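Subject: Re: Open day at the Flesby hall, was it worth the drive?

Date: April 11, 2020

> I saw the notice for the Drosgate open day in February but couldn't get away from work. Did anyone from the list go? I'd like to know if they ran the two-arm table or only talked about it. Also, is it still the old Rundon software, or have they moved on?
>
> I'm 154 miles out, so I want to hear it was good before I plan for the next one.

I went. They ran it, and it was worth the trip for me, but I live much closer than you do.

The sign-in sheet was at 111 when I got there before lunch. There was a talk first, mostly slides, and then they let people into the work area in small groups. My group got a good long look. You could ask whatever you wanted, and the operators answered while they worked.

The job was sorting household items with two arms on one table. According to the handout, they have logged 1,163 runs on this setup, and 311 of those needed a person to step in. I was glad to see them print the second number. Most of the trouble is with cloth, they said. Boxes are easier.

On software: **Rundon is gone.** They use Softić now, and have for a while. Old Rundon logs can be read in but not replayed. I asked if the converter would be released and got a "maybe."

One picture from my group's turn:

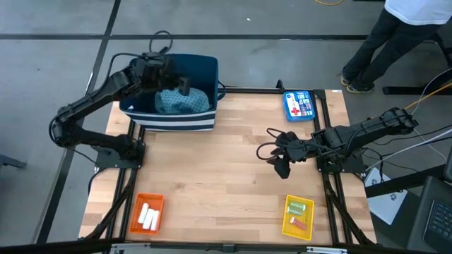 *Left arm over the striped bin with the blue cloth in it, right arm over the middle of the table.*

Other notes:

- The arms are slower than I expected from the notice. The operators said the speed is a setting and they keep it low when visitors are in.
- Cables looped at both wrists. I asked about snagging and was told they check them between runs.
- Parking is behind the building. The front lot is for the bakery and they do tow.

I have the handout as a scan, 4 pages. Write to me off list if you want it, the list software strips attachments.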